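Categories: Performing Arts > College and Auditions > Transfer Students

Will my ballet credits count if I transfer to a dance program in second year?

I study dance at a small college in Maldonado and I want to transfer to the Stitow conservatory program for my second year. I have finished 13 credits, mostly ballet technique and one course of music for dancers. The admissions page says that technique courses are "placed, not transferred," and I do not understand well what this means. Do I lose the credits completely, or do they only put me in a lower level class? Also, the audition is in December and I must pay before I know the answer. Thank you for any experience.

Answer 1

They take the music class, they don't take the technique. Happened to my roommate. Email them.

Answer 2

I made a similar transfer two years ago, so I will try to explain it the way I understood it.

"Placed" means that the teachers watch you in a class and decide your level. Your old grade in ballet does not decide it. In my case I had two semesters of ballet and they placed me in the second level, and after that the office gave me elective credits for the old courses. So the credits were not lost, but they did not count for the technique requirement, and I needed one more semester to graduate.

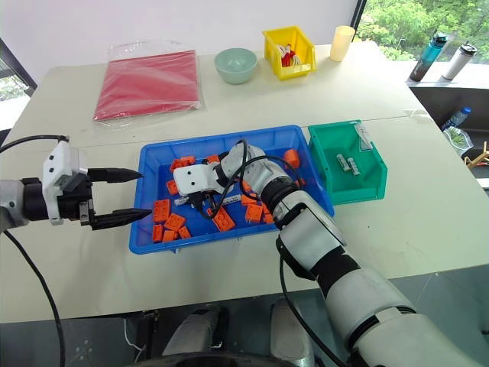 Before you pay, write to the registrar and not only to the dance department. The dance office told me one thing and the registrar told me another, and the registrar was the one who signed the paper. Attach the syllabus of each course, with the hours per week in the studio. My old school wrote only "Ballet I" on the transcript and this was not enough. The course catalog page was accepted as a syllabus for one class, but for the other they asked for a letter from the teacher, and it took three weeks to get it.

For the audition, bring a short solo of your own choreography if you have one. They asked me to show it after the ballet barre, and I was not prepared.

Answer 3

Answer 2 is good, I only add about the money. When I applied, the audition fee could be moved to the next audition if you asked in writing before the day. Ask if it is still so. Check also if your scholarship follows you, mine did not.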